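Buffet Table and Serving Ware Check, with comments
Lasthorpe Hall, main room and side kitchen
Revised in March
Filled in by: Gifty Ametepe

How to use this sheet: go through it before any food comes out of the kitchen. Mark OK, FIX or N/A, and please write something in the comment space even if it's only a word or two! The comments are the best part of these sheets and I read every one. Anything marked FIX gets sorted before the doors open, or the item stays off the table.

I've left my own comments in from the last round so you can see the kind of thing that helps.

SECTION A – THE TABLE

A1. Table stands level and does not rock when leaned on.
OK
Comment: Solid as anything. I leaned on all four corners and then sat on it for a second (don't do that).

A2. Folding legs locked, if it's one of the folding tables.
N/A
Comment: This was one of the wooden ones. Lovely tables, heavy to shift, two people please.

A3. Edges free of splinters and loose trim.
OK
Comment: Ran my hand all the way along under the cloth. One rough spot at the window end, already sanded.

A4. Clear path on the side where guests line up, wide enough for a wheelchair and someone coming the other way.
FIX, then OK
Comment: The coat rack had crept over again. Moved it back by the Trordale door and we gained so much room. Made a huge difference to how the line flowed at supper.

A5. No cords crossing the walking side.
OK
Comment: The coffee urn now plugs in behind the table and I couldn't be happier. Please keep it that way.

SECTION B – THE CLOTH

B1. Cloth is clean on the food side.
FIX
Comment: Mostly white, with a few faint tan marks and a small brownish stain. Not a danger to anyone but it goes in the wash pile after this. Soak before washing, and hold off on the dryer until you've checked the stain is gone. Heat sets them for good.

B2. Cloth does not drag on the floor anywhere people walk.
OK
Comment: Check the corners most of all. That's where it pools.

B3. Overhang is even enough that nothing heavy sits on a part with no table under it.
OK
Comment: This one matters more than it sounds. With a long cloth you can lose track of where the edge is. Press down with your palm before setting a dish near the side. If you feel cloth give way, move in.

B4. Cloth is smoothed under anything tall or anything with a lid.
FIX
Comment: Soft creases don't bother me. A thick fold under one corner of a dish does, as it tips the whole thing a little and soup finds its way out. Lift, smooth, set back down.

B5. Clips on the corners if the doors will be open.
N/A
Comment: Doors shut. When it's breezy use the flat clips. The ones with the long tails catch on sleeves.

SECTION C – COVERED DISHES AND LIDDED CONTAINERS

I get a bit carried away with this section, I know. But a good covered dish is a wonderful thing! It keeps flies off, it keeps rolls soft, and it lets you set up early without rushing. It only does all that if the lid is sound, so take your time here.

C1. Lid sits down evenly all the way round.
OK
Comment: Crouch so your eye is level with the rim and look along it. A gap shows up right away from down there.

C2. No cracks or chips in the lid or base.
OK
Comment: Look at it under the ceiling lights and turn it slowly. A crack breaks up the shine, so a glossy lid more or less inspects itself. 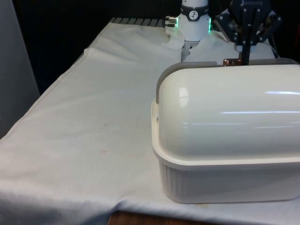

C3. Knobs, screws and latches are tight.
OK
Comment: Try each one with your fingers. If a knob turns when you pinch it, it needs a quarter turn with the small screwdriver in the kitchen drawer. Don't force it, especially on anything that might be plastic. A loose screw in a bowl of potato salad is the sort of thing people remember for years, and I would like us to be remembered for the potato salad.

C4. Ribs, grooves and rims are clean.
FIX, then OK
Comment: Any dish with fluted sides hides crumbs. Go along the grooves with the soft bottle brush and warm soapy water, then dry with a cloth. I found old flour in one of the grooves and I was thrilled, in a strange way, as it meant the check was doing its job.

C5. Lid can be lifted and put down with one hand, with somewhere to rest it.
OK
Comment: Guests will be holding a plate in the other hand. Leave a lid-sized space beside each covered dish. If there isn't room, take the lid off yourself when serving starts and store it in the kitchen.

C6. Hot dishes are on a mat or trivet.
N/A
Comment: Cold supper this time. The cork mats live in the second cupboard.

C7. Base is fully on the table.
OK
Comment: See B3. Same palm test. Long dishes are the ones to watch, so set them lengthwise with the table when you can.

SECTION D – SERVING TOOLS AND SMALL THINGS

D1. One serving tool per dish, none shared.
FIX, then OK
Comment: The beans and the slaw were sharing a spoon. Caught it before the doors opened!

D2. Handles long enough that they don't slide down into the food.
OK
Comment: The new tongs are a treat. They grip a roll without squashing it.

D3. Knives lie flat, blade facing away from the line, well back from the edge.
OK
Comment: Cake knife came out only when the cake did. Let's do that every time.

D4. Allergy cards are standing in front of the right dishes.
FIX, then OK
Comment: The card for the nut loaf had wandered down to the fruit. Tape a spot for each card and check again after the first rush. Things move around once people start helping themselves.

D5. No glass above the food, and no candles within reach of the cloth or anyone's sleeve.
OK
Comment: We went with the little battery lights from Someo and they look so pretty. I'd use them again in a heartbeat.

SECTION E – TEMPERATURE AND TIMING

E1. Thermometer checked in ice water before use.
OK
Comment: Read right on freezing. New battery in it too.

E2. Cold food comes out last and goes back first.
OK
Comment: Write the time out on a strip of tape and stick it to the dish. I had 12 strips cut and ready on the kitchen door and it saved me hunting for scissors.

E3. Food out no longer than two hours.
OK
Comment: Set a timer. The creamy salads were back in the fridge by 7 with time to spare.

E4. Leftovers in shallow containers with lids and labels.
FIX, then OK
Comment: Deep tubs cool too slowly in the middle. We split the big rice into three shallow ones.

SECTION F – AFTER THE MEAL

F1. All lids matched back to their bases.
OK
Comment: Do this while everything's still on the counter. I once spent an evening trying to fit the wrong lid on a roasting dish and I'd love to spare you that.

F2. Everything washed, dried and put away with lids upside down or slightly open.
OK
Comment: A shut container holds a smell. Leave a gap.

F3. Cloth shaken outside and bagged for washing.
OK
Comment: Shake it off the back step, not in the yard by the bikes.

F4. Tables wiped, including the edge under where the cloth hung.
OK
Comment: Drips run down and stick there. Easy to miss.

F5. Floor swept and dry.
FIX, then OK
Comment: Small puddle by the urn. Mopped, sign put out until it dried.

GENERAL COMMENTS

What a good round this was! Most of the FIX marks were sorted in a minute or two. The Song room set wasn't used, so its dishes still need a turn through Section C before the spring lunch.

Still to do:
Wash the white cloth and look at the stain again.
Two more pairs of tongs, same kind.
New tape for the card spots.
Ask for a second long trivet, as the one we have is scorched at one end.

Spare copies of this sheet are in the folder inside the side kitchen door. If you run out, the master is at the back, please don't write on it.

G. Ametepe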